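Category: Jewellery techniques | Craft and design
Reading time: 2 min

Granulation is a jewellery technique in which tiny spheres of metal are joined to a metal surface without visible solder. The grains may be set in lines, packed into triangles or scattered over a background. It is most often done in high-carat gold or fine silver, and examples more than 2000 years old are held in museum collections.
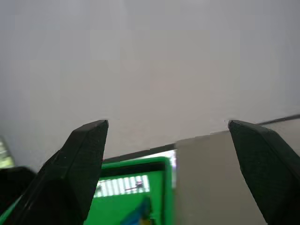

Dark green gripper fingers, open.

Grains are made by cutting fine wire into short lengths and heating the pieces on charcoal until each one draws up into a ball. They are then sieved and sorted by size. A small brooch can take several hundred grains, and a sheet of uneven ones will look untidy however well it is laid out.

The grains are placed with a damp brush and held by a weak organic glue. In the older method a copper salt is mixed into the glue. On heating, the glue chars and the copper lowers the melting point where grain and sheet touch, so the two bond before either one melts.

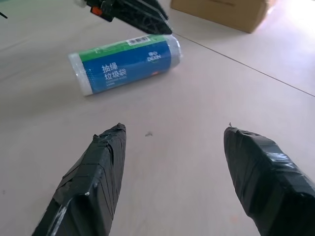
Fusing without copper is also possible, but the margin for error is small. Silver alloys are usually heated and pickled several times first, to bring a skin of fine silver to the surface.

The Jaletti workshop in Cellham teaches the copper method in a course held each February. Students start on a silver disc 20 mm across and move on to domed forms. The workshop's colour chart for judging heat by eye has 3 stages, the last being a brief flash across the surface.

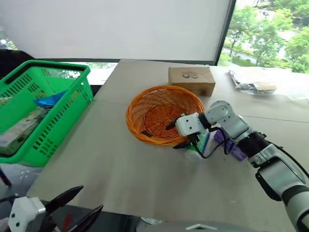 Granulated pieces are hard to repair. Ordinary solder floods between the grains, and reheating can loosen those nearby. Wear flattens the tops over time, so the technique is better suited to earrings and pendants than to rings.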